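I stopped using my camera's auto white balance in October and I'm not going back. Short thread on why.

Auto works fine for one picture. The trouble starts when you shoot a set. I did 37 product shots for Mazza, same lamp, same spot, and the color drifted from one to the next. Fixing that by hand took me all evening.

The camera guesses from whatever is in front of it. Put a big block of one color behind a small object and the guess gets pulled around. Then you move in closer, the mix changes, and it guesses again.

So now I set it once with a gray card. Card goes where the object will go, I fill most of the view with it, take the reading, save it as custom. Under a minute. 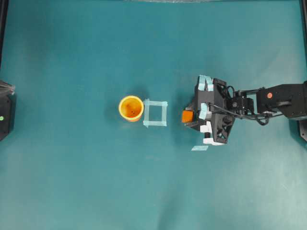
Orange on teal, next to the tape square.

The card I use is a Plostent, the small one. It has lived in my bag for nine months and the corners are bent. Still fine. Keep it out of the sun when you're not using it and wipe off fingerprints.

Don't use printer paper in its place. A lot of it has brighteners that lean blue, and your pictures will come out too warm. I tried it for a whole job and had to redo the lot.

Take a new reading when the light changes. Lamp moved, blind opened, new bulb. I also take one after lunch if there's any window light, even if it looks the same to me.

Mixed light is the one case where the card won't save you. Window on one side and a bulb on the other means two colors of light, and one setting can't fix both. Turn one off.

Glória Sampaio asked if shooting raw makes all this pointless. I shoot raw too. You can change it later, but you still need something neutral to click on, and one card shot at the start gives you that for the whole set.

The last Bora job was nearly 500 frames. I clicked on the card once, copied the setting across, and was done with color before my coffee was.

Next thread will be on bulbs. I have two from Wuden that are sold as the same color and they don't match.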